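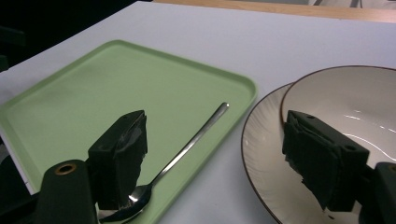 **Weerakoon**

Ticket 151, Korov hand-held gripper, tabletop kit
Opened 2024-08-15
Status: open (vendor closed it, I reopened it)

**Fault as reported**

Jaw width reads too wide when the fingers are shut on something thin. On a spoon handle the software says the jaw is still open by more than the handle is thick. On a bowl rim the number looks fine. Trigger feels normal, no error code.

**What Drolleck said**

"Recalibrate and update to release 2." Same reply we got on the last ticket, and on the one before that. Calibration was done in July after the pads were changed, and nothing has been taken apart since. I'll do it again so they can't say I didn't, but I don't believe a calibration that was good in July wanders off by itself and only for thin objects.

**Setup for the tests**

Bench is the white table at Merketti. Green tray on the left with the steel spoon lying diagonally across it, the bowl on the plate to the right of the tray. I kept that layout for every test. Moving things between runs is how the last ticket ended up with three opinions and no measurements.

The two fingers don't carry matching pads to look at. The left one has a flat rectangular pad at the tip. The right one is textured on the underside and a bit fuzzy. I mention it now because it comes up again below.

**Step one: recalibrate**

Followed the Drolleck sheet as written. Jaw fully open, hold, accept. Jaw fully closed, hold, accept. Passed first time.

Went straight to the spoon handle. Reads wide, same as before. Bowl rim fine, same as before.

So much for that. The sheet calibrates the jaw closed on nothing. It has no step where the jaw is closed on a part of known size, and a "pass" only means the two end stops were found. I've said this to them before and was told the method is validated. I asked how. No answer.

**Step two: update to release 2**

Installed, power cycled, calibrated again as the release notes ask. No change on the spoon. The display now shows an extra decimal place, so the wrong number is wrong in more detail.

Left release 2 on. I don't want "you rolled it back" to be the next reply.

**Step three: take the software out of it**

Closed the jaw on a feeler gauge and watched the linkage instead of the screen. The right finger stops when it touches. The left one touches, and then with a harder squeeze its tip gives outward a little while the base stays put. The sensor is at the base. Whatever the tip does after contact, the sensor can't know about it.

That would explain a bad reading on a thin part, if the tip is being pushed off line by however it meets the steel. It doesn't explain why the reading is always wide and never narrow. I don't have an answer to that yet and I'm not going to write one down just to fill the box.

**Step four: fasteners**

- Left finger, base screws: tight.
- Left finger, tip screw: turned before it reached torque. Not loose in the fingers, but not right either.
- Right finger, all screws: tight.
- Left mounting bracket (the black one with the brass-rimmed hole near the top): no play I could feel by hand. I have not pulled the insert.

Torqued the tip screw to the sheet value, paint-marked it, calibrated again.

**Step five: repeat closes**

Ran 19 closes on the spoon handle, wiping the pads before the first one only.

The early closes read correctly. I would have liked to stop there and close the ticket. The later ones started reading wide again, a bit more each time, and by the last one we were most of the way back to the original fault. The paint mark had not moved. So the screw was a fault, but it isn't the fault, or it isn't all of it.

Pulled the left pad at one corner with a fingernail. It lifts. The adhesive underneath feels soft and the pad slides sideways under load. The right pad doesn't slide.

**Pad life**

Drolleck's position is that the pads are good for 900 closes. I looked for conditions attached to that and found none: no object, no force, no temperature, no word on whether it's the pad or the glue that is being rated. The counter on this unit is nowhere near it. I'd treat the figure as a wish.

It's also possible we fitted the pad badly in July. The sheet says to clean the finger face and press. It gives no cure time, and the unit went back to work the same afternoon. I'm putting that here before someone else does.

**Current state**

- Unit is off collection work and tagged. Please don't borrow it for bowls on the grounds that it "reads fine on bowls."
- New left pad on order from Drolleck. Asked for the adhesive data with it.
- Old pad goes in a bag with the ticket number, not in the trash.

**To do when the pad arrives**

1. Strip the finger face, clean it, fit the pad, clamp it overnight.
2. Calibrate per the sheet, then check against the feeler gauge, and write down both results.
3. Repeat the closes on the spoon, same tray, same position.
4. If it still drifts, pull the brass insert on the left bracket and look at the bore.

Recordings taken on this unit since the July pad change need a second look wherever the object is thin. I can't say how many are affected. I would not trust the width channel on any of them until step 3 is done.

**Reply from Drolleck, pasted in**

"Thank you for confirming the update. As calibration now passes, we are marking this as resolved."

It passed before the update too. Reopened.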